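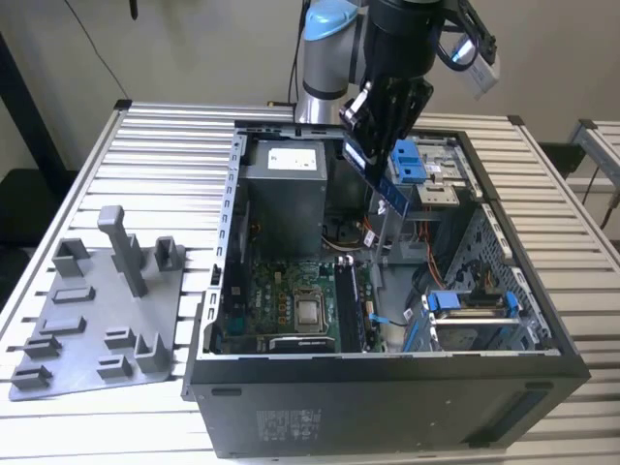 The Halness Open Day is a public demonstration of robotic computer servicing held at the Halness workshop in Mastthorpe. It was first planned for July and took place on 27 Aug 2021, with 200 visitors admitted in small groups.

Program

The main demonstration, led by engineer Dilek Sezer, covered memory handling in desktop computers. A single robot arm with a black gripper works over an open tower laid on its side on an aluminum table. The arm holds a memory module in its gripper – tilted at first – and is meant to bring it in line with the slots beside the processor socket. A camera on the wrist supplies close views of the board.

Visitors could also see the control software, named Tidodwood, and ask questions at the end of each 21-minute session. Sezer gave a short talk on cable routing, a common source of trouble when an arm has to reach into a used case.

Background

Halness began work on computer repair with a grant from the Hinojosa Fund. Before the open day, the workshop had logged 1,738 practice runs toward a target of 2,000. The logs were shown on a screen near the entrance.

See also

Hinojosa Fund
Mastthorpe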